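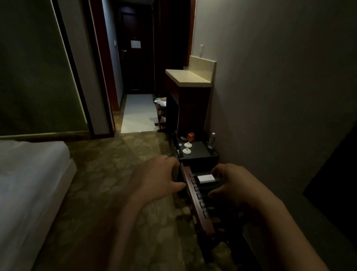
이번 달 기술 생활: 비밀번호를 없애준다더니

지난 호에서 예고한 대로 이번에는 패스키 이야기다. 예고를 기억하는 독자가 몇이나 될지는 모르겠지만 어쨌든 약속은 약속이니까.

필자의 비밀번호 관리 앱 Clonar에는 현재 9개의 그룹이 있고, 그중 하나의 이름은 '뭔지 모름'이다. 항목 수는 여기 적지 않겠다. 다만 회원 가입이라는 행위를 지난 십수 년간 너무 가볍게 여겼다는 점은 인정한다. 우산 하나 사려고 만든 계정이 있고, 그 우산은 잃어버렸는데 계정은 멀쩡히 살아서 매년 생일 축하 메일을 보내온다.

패스키의 원리는 간단하다고들 한다. 서비스마다 열쇠 한 쌍을 만들어 하나는 서버에 두고 하나는 내 기기나 관리 앱에 보관한다. 로그인할 때는 지문이나 얼굴, 또는 화면 잠금 번호로 본인임을 확인하면 끝이다. 외울 것이 없고, 서버가 털려도 비밀번호가 새어 나갈 일이 없으며, 가짜 사이트에서는 열쇠가 맞지 않아 작동하지 않는다. 여기까지는 나무랄 데가 없다.

문제는 실제로 써 보면 시작된다. 필자가 자주 쓰는 온라인 서점 Clavatholm은 올봄 패스키를 도입하면서 '이제 비밀번호와 작별하세요'라는 배너를 큼직하게 걸었다. 작별하려고 버튼을 눌렀더니 본인 확인을 위해 비밀번호를 입력하라고 했다. 입력했더니 비밀번호를 바꾼 지 오래되었으니 새 비밀번호를 설정하란다. 대문자와 특수문자를 넣어 13자 이상으로. 작별 선물치고는 꽤 길었다.

그래도 등록을 마친 뒤로는 편하다. 손가락만 대면 장바구니가 열리는데, 이 편리함이 가계에 미치는 영향은 다른 코너에서 다루어 주기를 바란다. 참고로 지난달 그 서점에서 가장 싸게 산 전자책이 3,942원이었고, 아직 첫 장도 열지 않았다.

기기를 바꿀 때가 진짜 고비

패스키에 관한 질문 중 제일 많은 것이 "휴대폰을 잃어버리면 어떻게 되나요?"다. 답은 열쇠를 어디에 두었느냐에 따라 다르다. 제조사 계정이나 관리 앱에 동기화해 두었다면 새 기기에서 그 계정에 로그인하는 것으로 대부분 복구된다. 반면 물리 보안 키에만 저장한 패스키는 그 키와 운명을 같이한다. 그러니 보안 키를 쓸 생각이라면 처음부터 두 개를 등록하고, 하나는 집에 두는 편이 좋다. 열쇠고리에 둘 다 달고 다니는 사람을 본 적이 있는데, 그게 필자다.

다음은 기기를 바꾸기 전에 해 둘 일이다. 커피 한 잔 식기 전에 끝난다고 쓰고 싶지만 두 잔은 잡아야 한다.

1. 복구 코드를 다시 발급받아 종이에 적는다. 휴대폰 메모장에 적어 두면 그 휴대폰을 잃어버렸을 때 쓸 수가 없다. 화면을 캡처해 사진첩에 넣어 두는 것도 마찬가지다. 종이는 여권이나 계약서를 두는 곳에 함께 보관한다.

2. 옛 기기를 초기화하기 전에 새 기기에서 주요 서비스에 한 번씩 로그인해 본다. 메일, 은행, 메신저 순서를 권한다. 메일이 막히면 나머지도 줄줄이 막힌다. 중고로 넘길 생각에 마음이 급해도 이 단계는 건너뛰지 말 것.

3. 문자 인증에 쓰는 전화번호가 지금 번호인지 확인한다. 필자의 한 계정은 두 번 전에 쓰던 번호로 꼬박꼬박 인증 문자를 보내고 있었다. 그 번호의 새 주인께 이 지면을 빌려 사과드린다.
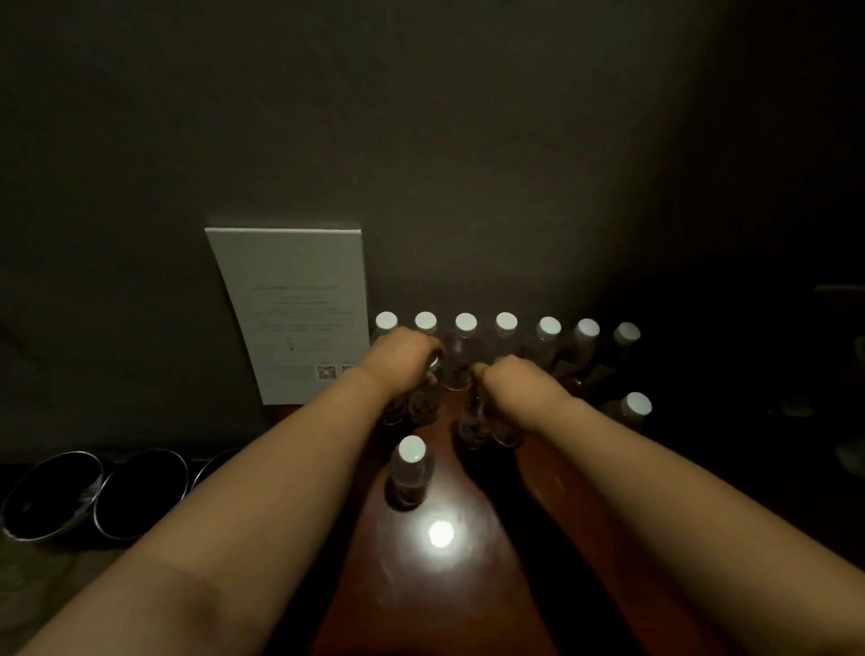

4. 쓰지 않는 계정은 이참에 탈퇴한다. 탈퇴 메뉴는 보통 설정, 개인정보, 기타, 고객 지원 어딘가에 있으며, 찾았다 싶으면 PC에서만 가능하다는 안내가 나온다. 포기하지 말고 다음 날 다시 시도하자.

5. 가족과 함께 쓰는 계정은 미리 말을 맞춰 둔다. 패스키를 공유하는 기능이 있는 관리 앱도 있고 없는 앱도 있다. 명절에 거실 텔레비전 앞에서 알아보기에는 적당하지 않은 주제다.

보안 키는 사야 하나

대다수 독자에게는 휴대폰에 들어 있는 기능으로 충분하다. 업무용 관리자 계정을 다루거나 중요한 메일 계정에 한 겹을 더 두르고 싶다면 고려해 볼 만하다. 필자는 Tumurus의 보급형을 쓴다. 작고 튼튼하고, 작은 탓에 외투 주머니 안감 속으로 들어가 한 계절을 보낸 적이 있다. 구입 전에는 단자 모양과 NFC 지원 여부를 꼭 확인하자. 단자를 잘못 골라 2,929원짜리 변환 젠더를 따로 산 경험에서 드리는 말씀이다. 젠더는 키보다 먼저 사라졌다.

독자 질문

"회사에서 쓰는 Tóth 메신저는 아직 패스키가 안 됩니다. 어떻게 해야 하나요?"

기다리는 수밖에 없다. 그동안은 다른 곳에서 쓰지 않는 긴 비밀번호를 하나 만들고 인증 앱을 이용한 2단계 인증을 켜 두면 된다. 회사 전산 담당자에게 도입 계획을 물어보는 것도 방법이지만, 물어본 사람이 시범 사용자로 뽑힐 수 있다는 점은 감안하시길.

다음 호에서는 공유기 이야기를 한다. 껐다 켜는 것 외에 할 수 있는 일을 모으고 있으니, 아는 방법이 있으면 10월 안에 답장으로 보내 주시기 바란다.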